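Static Charge on Household Textiles in Heated Rooms
Student project report
Nii Laryea
27 Apr 2018

1. Background

Two materials that touch and then separate can exchange charge. The effect is familiar from carpets, blankets and clothing, and it is stronger in dry air. Textbooks usually rank materials in a triboelectric series, but the order of the middle entries varies from one source to the next. The aim of this project was to measure how quickly charge leaves common fabrics after rubbing, and how far the result depends on the humidity of the room. The absolute amount of charge was treated as a secondary result.

2. Equipment

Surface voltage was read with a Wiranen field meter held at a fixed distance from the sample by a plastic spacer. Humidity and temperature were logged with a Prirkero sensor placed beside the test board. Samples were rubbed with a wool pad mounted on a wooden block. The block was weighted so that pressure did not depend on the operator. A grounded metal plate was used to zero the meter before every run.

3. Samples

The test set consisted of 14 fabric squares cut to the same size. They covered cotton, linen, wool, polyester fleece, polyester satin, acrylic pile and nylon mesh, with two squares of each. Squares were washed without softener and left in the test room overnight. One nylon square frayed during cutting and was left out, so 13 squares were measured in full.

4. Procedure

Each square was clamped to the board, discharged with the grounded plate and rubbed in one direction for 15 strokes. The meter was moved into place and the voltage was recorded until it fell to half of the first reading. This time is called the half-decay time below. The full series was run in January with the heating on, and repeated with a humidifier running.

5. Results

Cotton and linen lost their charge too quickly for the meter to follow in humid air. In dry air their half-decay times could be measured but stayed short. Wool fell between the plant fibers and the synthetics. Polyester satin and acrylic pile held their charge longest under both conditions. Pile height appeared to matter: the acrylic squares gave less repeatable first readings than any flat fabric, probably because the fibers did not lie the same way after each stroke.

6. Sources of error

The meter averages over an area wider than the clamp opening, so charge on the clamp itself contributes to the reading. The Frimpong clamp had a painted steel body and was grounded through a screw, but the paint was not removed under the jaws. Humidity also drifted during the longer runs. Stroke speed was set by a metronome and was not measured independently.

7. Textiles in ordinary rooms

The fabrics in the test set are close to those used in rugs, bedding and small accessories. Items of this kind are handled often and are usually left close together.

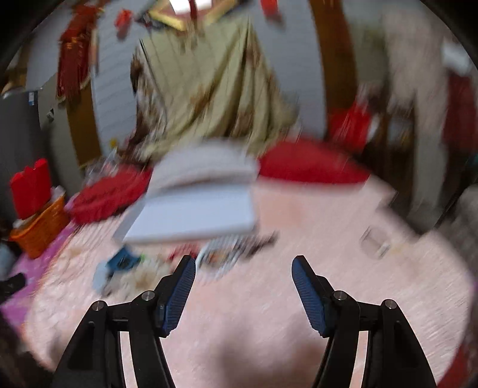
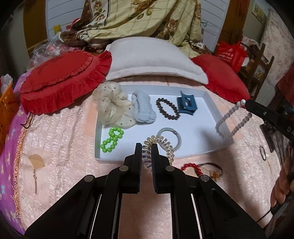
Does washing a fabric with softener change its half-decay time?
Softener was not tested in this series. It leaves a thin film that attracts moisture, so a shorter half-decay time would be expected, especially on polyester and acrylic.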